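Guides > Side-by-Sides & Utility > Servicing > Changing a CVT drive belt

Search guides Enter make or model Go

How to change the drive belt on a utility side-by-side

Sooner or later every belt-driven utility vehicle will teach its owner where the CVT cover is. The lesson usually takes place at the far end of the furthest field, with a trailer on and the light going. You can arrange to have it in the shed instead, with a cup of tea to hand, and that is the version I'd recommend.

The instructions were written around the Varton 511, because I have one and it has eaten more belts than I care to admit. The same order of work suits most side-by-sides with a belt transmission, including the bigger Skinner two-seaters, though bolt sizes and torque figures will differ. Get those from your own manual. If your manual was eaten by mice, as mine was, the dealer can usually print the page.

When to change it

I look at the belt every 2000 km and fit a new one at 3000 km whatever it looks like. Mine lives a hard life of hills, mud and sheep feed. A machine that potters round a campsite emptying bins will go much longer. The signs of a tired belt are:

- a squeal or judder as you pull away
- a smell like a burnt hot water bottle
- engine revs climbing while the hedge stays exactly where it was
- top speed dropping for no reason you can find

Any one of them is worth an hour of your time. All four together and you should probably be walking.

What you need

A socket set, a torque wrench, the clutch spreader tool for your model, brake cleaner, clean rags, medium emery cloth and the new belt. My last one was a Sekico and it has behaved itself so far. Buy by part number. Two belts that look identical on the bench can differ by a few millimetres in width, and you'll only find out which one you've got after the cover is back on.
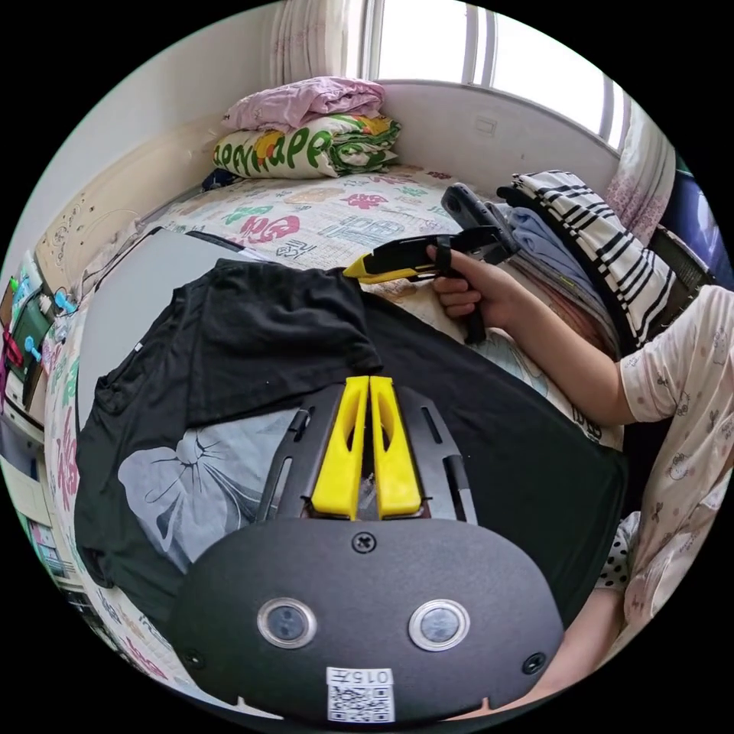 Set aside an hour and a half the first time. After that you'll do it in forty minutes and become unbearable about it.

Getting the cover off

1. Park on level concrete, put it in neutral, chock the wheels and take the key out. Let everything cool. The CVT housing sits close to the exhaust on the Varton, and I have the forearm to prove it.

2. Take out the seat base and the plastic panel behind it. The panel is held by push clips, which come out beautifully if you lever the centre pin first and shatter if you don't. Order spares.

3. Loosen the clamp on the outlet duct and ease the duct off. If it won't move, twist it a little; pulling straight just stretches it.

4. Undo the cover bolts a turn at a time, working across the cover and back. They aren't all the same length. Push them through a bit of cardboard in the pattern they came out, and write "TOP" on the cardboard while you still know which way up it is.

5. Lift the cover away and look after the rubber seal. If it has gone flat or cracked, replace it. A leaking seal lets in water, and a wet belt slips like a bar of soap.

Taking the old belt off

6. Find the arrow on the belt and note which way it points. If it has worn away, chalk one on before you move anything. You may want the old belt as a spare, and it should go back running the way it always has.

7. Screw the spreader tool into the rear (driven) clutch and wind it in until the two faces open. The belt will drop down between them and go slack.

8. Roll the belt over the top edge of the driven clutch, then lift it off the front one. Don't use a screwdriver. It will slip, it will nick the clutch face, and that nick will chew through every belt you fit from then on.

Cleaning up

If the old belt came apart, there'll be cord wrapped round the shafts behind the clutches. Get all of it. It can work its way into the oil seal, and then you have an engine job as well as a belt job. Vacuum out the dust with a mask on.

Rub the clutch faces lightly with the emery cloth, wipe them down with brake cleaner and let them dry. Wipe the new belt with a rag and warm soapy water to take off the coating from the factory, and dry that too. From here on, keep greasy fingers off it.
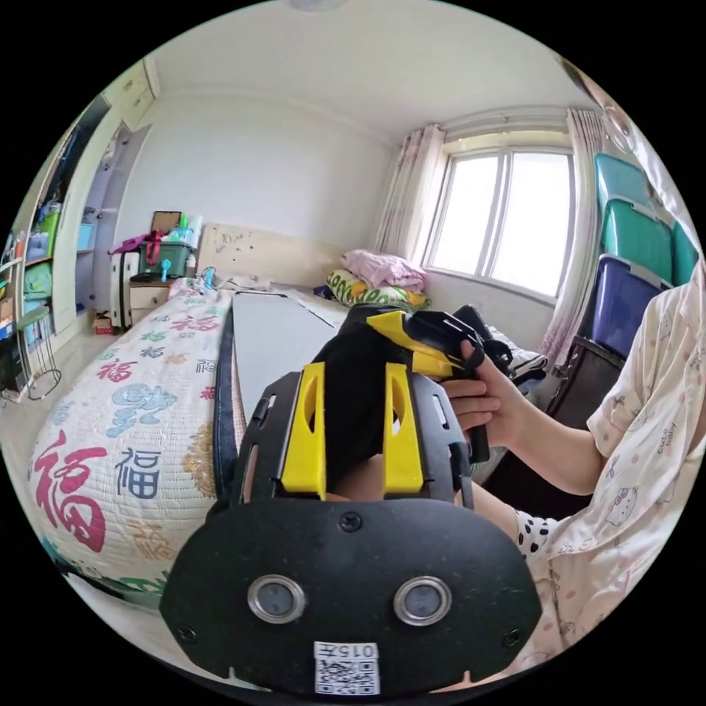

Can I spray belt dressing on it to stop the squeal?

Please don't. Dressing is made for other sorts of belt and will make a CVT belt grab or slip, depending on its mood. A squeal nearly always comes from dirt, water or a glazed belt, so clean the clutch faces and check the belt before buying anything in a can.

Fitting the new one

9. Check the arrow, loop the belt over the front clutch, then work it over the rear one by hand. It will feel too short. They all do.

10. Wind the spreader tool out and remove it. Check you have removed it. Mine once went round with the clutch for a good three seconds, and the noise will stay with me.

11. With the machine still in neutral, turn the rear clutch by hand until the belt rides up to the outer edge.

12. Refit the seal and cover, tighten the bolts to the manual's figure in a criss-cross, then refit the duct, panel and seat.

Running it in

Drive gently for the first 50 km. Vary the speed, use low range for anything steep and leave the trailer in the yard. Hammering a new belt on its first day glazes it, and you'll be back at step one with a lighter wallet.

Low range is the cheapest belt protection going. If you're towing, climbing or crawling along at walking pace, use it. The track up to Kakance is mostly first-gear stuff, and I burnt out a belt there in April by leaving it in high because I couldn't be bothered to stop and change.

Write the mileage on the inside of the seat base in marker pen. Mine says 1426, with three older numbers crossed out above it.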